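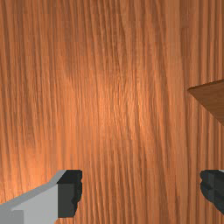
About Cirillo

Cirillo buys, sells and services used mechanical watches. Most of what passes through the shop was made between the late 1940s and the early 1980s: steel three-hand watches, hand-wound chronographs, alarm watches, and a steady number of railroad-grade pocket watches. We also take in travel clocks when they have a movement worth saving.

The business was started by Debora Lombardi and Kacper Jakubowski, who had shared a bench at a trade repair shop and kept getting asked by customers where they could buy something that had been looked after properly. They rented a single room over a shoe store and worked from there for the first two years. We have been at our present address, on the ground floor with our own entrance, ever since.

Who works here

Debora Lombardi does most of the buying and writes the condition notes for each listing. If you send us photographs of a watch you want to sell, she is the person who will answer.

Kacper Jakubowski runs the workshop. He services the chronographs himself and checks every other movement before it is cased up.

Eustaquio Ledesma works on time-only and automatic movements. He also does our pocket watch work, including balance staffs, which he turns by hand when no good original can be found.

Xolani Nkuna handles cases, crystals, crowns and bracelets. He does pressure testing for watches that were built to take it.

Welington Mendonça looks after orders, shipping and the front counter. Call the shop and you will most likely get him.

How we describe a watch

Every listing states what has been replaced, as far as we can tell. A service crown is called a service crown. A dial that has been refinished is called refinished, even if the work is old and well done. When we are unsure about a part, the listing says so and the price takes it into account.

We do not polish cases before sale. Many of the watches we buy have been polished at some time in the past, and we note this where the edges or lug bevels show it. If a buyer wants a case refinished, Xolani will talk it over with them first and give an opinion. Sometimes the opinion is to leave it alone.

Dials and hands with old luminous paint are left as they are unless the paint is coming loose. Loose material gets into the movement and has to be dealt with. We keep any original hands we take off and send them along with the watch in a labeled bag.

Servicing

A full service means the movement is taken apart, cleaned, repaired where needed, oiled, and regulated in several positions. It is then run on the bench for 15 days before it goes back to the owner. Chronographs are also run with the chronograph engaged for part of that time. We send a written sheet with the timing results and a list of any parts used. Old parts are returned on request.

We work on watches bought elsewhere, as long as parts can be had. We don't take quartz watches, tuning fork watches, or anything with a perpetual calendar. For those we can usually suggest someone.

Estimates are free if you bring the watch in. For mailed watches we charge return postage if you decide not to go ahead.

The wait for a full service is currently about 21 weeks. Crystals, crowns, straps and bracelet pins are done much sooner, often while you are in the shop.

Records

Each watch that comes in for sale or service gets a number and a card. The card has the case and movement numbers, the work done, the name of the person who did it, and notes for whoever opens the watch next. As of 15th July there were 943 cards in the drawer. We keep them for good, so if you buy a watch from someone who bought it from us, give us the case number and we can tell you what we did to it. We do not give out the names of previous owners.

Selling to us

We buy outright and we also sell on consignment. For an outright purchase we make one offer, in writing, and it stands for two weeks. Please don't have the watch cleaned or serviced before sending it. Boxes, papers, old receipts and spare links are all of interest, including the ones that seem too worn to matter.

Visiting

The counter is open Tuesday through Friday in the afternoon. Mornings are kept for bench work, and the phone goes to voicemail until noon. Watches for sale can be seen without an appointment, but call ahead if you are coming for a particular one, as some of the stock is kept off the premises. We close for the last week of October to clean the workshop and recalibrate the test equipment.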